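Chapter 7
Planning and Paying for a Handling Cell

By Minttu Rautiainen
October

A robot is usually the easiest item to price on an equipment list. The maker has a price sheet, a dealer adds freight and a margin, and the figure goes into the spreadsheet on the first morning. Most of the trouble in a robot budget comes from the other lines, and many of those are missing when the request is first signed. This chapter deals with how to find them.

We will work with one case all the way through. Ruotsalainen is a mid-sized food packing firm with a main plant at Lemdale and a smaller one at Tondascombe. The firm wanted a bench-size cell that could move soft baked goods between trays and paper carrier bags. The project was called Iso in the firm's papers, and we will use that name too. The work had always been done by hand, and the plant manager's request ran to a single page. It named two arms, a table, and a sum for "installation." It did not say what the arms would hold things with, who would set them up, or what would happen when the bag supplier changed its paper.

Start with the task

Before looking at any catalog, write down what the cell has to do in terms a packer would agree with. For Iso, the first version of this statement said "pack pastries in bags." That is too short to buy from. A useful statement names the goods, the container, the state the container arrives in, the state it must leave in, and what counts as a failure.

Paper bags are a good example of why this matters. A carton has stiff walls and stays where it is put. A paper bag with cord handles has soft walls, and its mouth may be open, half open, or creased shut. The handles can stand up, lie flat, or fall across the opening. A person deals with this using a spare finger and hardly notices. A machine needs a way to take hold of the handle, a way to keep the mouth clear, and some way of knowing which of these conditions it is facing. Each of those needs becomes a line in the budget: fingers of a certain shape, a second arm or a fixture, a camera and the time to make it useful.

Goods raise the same kind of question. Bread rolls, croissants, and twisted pastries differ in length and in how much squeezing they will stand. If the cell must handle all of them, either one pair of fingers is chosen as a compromise or the cell needs a tool changer. The compromise is cheaper to buy. It may be slower to run, and the slowness should be written down as a cost.

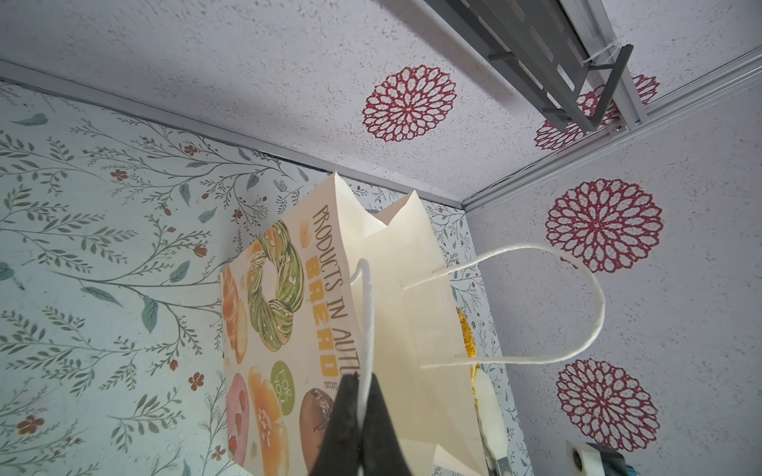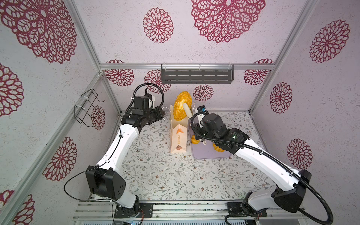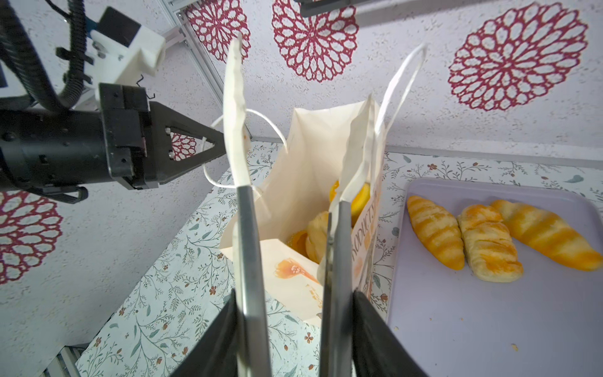
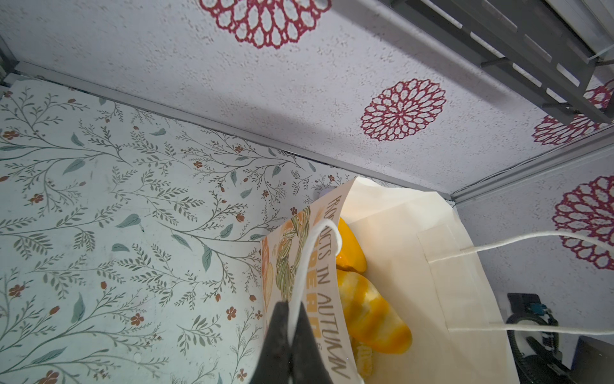 Bag handling in a two-arm cell.

The equipment list

Once the task is written out, the list can be drawn up. We group the lines under four headings, and we suggest that you keep them separate all the way to the final request. Managers like to see one total, and there is no harm in showing them one, but a single total hides which parts can be trimmed.

Motion. This covers the arms, their controllers, the rail or base they are bolted to, and the cables. Ask whether the quoted price includes the controller. Ask how long the supplied cables are, and measure the run before ordering, with the arm at full reach. Cables that flex wear out, so they belong on the spare parts list as well.

Holding. This covers grippers, fingers, pads, and any fixtures on the table. Grippers are often quoted with plain fingers that suit a metal block. Allow for at least one redesign. At Lemdale the first finger design was dropped early in the trials, and the cost of the second set came out of a reserve that had been meant for freight.

Sensing. This covers cameras, lights, brackets, and the computer that reads the pictures. A camera on the wrist sees the grasp from close by but moves with the arm, and the arm's own parts fill some of its view. A fixed camera sees more of the table and can be blocked by either arm. Many cells need both. Brackets are cheap, yet they are left out more often than anything else, and a cell can stand idle for want of one.

Surroundings. This covers the frame, the wall panels, guarding, power, network, and floor space. Floor space is the line most often treated as free. It isn't free if a pallet used to stand there. Ask the plant what the area is worth to them and write the answer in, even if no money will change hands.

Labor as equipment

Hours belong in the equipment plan. This point is argued over in accounting departments, where labor and capital sit in different books, and you may have to split the numbers again before you submit them. For planning, keep them together, for a simple reason: a cheaper device often needs more hours, and you cannot compare two offers unless the hours sit beside the price.

The Iso team logged its setup hours. From the day the frame was bolted down to the day the plant accepted the cell, the log came to more than 192 hours. The original request had no figure at all, only the word "installation." When the log was sorted, the largest share had gone to trying different bag conditions and adjusting the approach to the handles. Mounting the arms, which everyone had worried about, was a small share. Cable routing took longer than mounting.

It would be a mistake to carry the Lemdale figure over to your own plan. Carry over the method. Keep a log, sort it by cause, and use it for the next estimate. The Tondascombe plant did this when its turn came, and its request had a line for bag trials that the finance office questioned and then let stand.

Lead time

Money and time have to be planned on the same sheet. The quoted wait for the Iso arms was 9 weeks, and they came when promised. The grippers were ordered after the arms because no one had settled on the finger shape, and so the arms sat in their boxes while the warranty ran. When you order, find out when the warranty begins. Some run from shipping, some from delivery, and some from first power-up. If you have any say in it, ask for the last of these.

A simple way to plan the order dates is to begin with the day you want to start trials and work backward through each line, subtracting its lead time and then the time needed to decide on it. Deciding takes time too. Finger shape can't be decided without sample goods, so sample bags and sample pastries come first on the calendar even though they cost almost nothing.

For trials that go on for days, think about what the samples will be. Real baked goods go stale, shed crumbs, and change shape after repeated handling. Stand-in pieces last longer and let you repeat a test, though they may be stiffer or lighter than the real thing and can make a grasp look better than it is. A sensible plan pays for both, with stand-ins for the long runs and fresh goods for acceptance. Bags should always be the real ones. They wrinkle with use, so order plenty, and decide beforehand when a bag is too worn to count.

Running costs

The purchase is followed by years of smaller bills. List the following before you sign: finger pads, cables, software fees, cleaning time, a service visit, and the hours of whoever restarts the cell when it stops. In a food plant, cleaning deserves its own sheet. Any slot, bracket, or cable tie near the goods is a place where crumbs gather, and the time to clean it comes back every shift.

Then set the running costs against what the cell replaces. Be careful here. A packer who spends part of the day bagging does other things with the rest of it, and those duties remain. Ruotsalainen's first payback estimate counted whole jobs. The second counted hours of bagging, gave a longer payback, and was the one the board approved.

Terms used in the rest of the chapter

Setup hours: all labor between delivery and acceptance, including trials.
Reserve: money held back for lines that are known to be uncertain. A reserve should name the lines it covers.
Acceptance: the written test that ends the supplier's duty to adjust the cell.
Stand-in: a durable piece used in trials in place of the real product.

The next section takes the Iso equipment list line by line, beginning with the base and rail, and shows how each estimate was

Comments

packline_dee
We put our cables under spares after losing most of a shift to a cracked one. Wish I'd had the warranty paragraph a year ago.

T. from maintenance
The cleaning section is too short. Double whatever you think it is.

owl_ledger
Is the spreadsheet with the four headings posted anywhere? My class is using this chapter and we've been typing it up by hand.

packline_dee
@owl_ledger I couldn't find it either. The headings are easy to copy, the lead time sheet is the one I'd want.

grainsack
Disagree on floor space. If you put a number on it that no one pays, finance just strikes it out and then starts looking at your other lines.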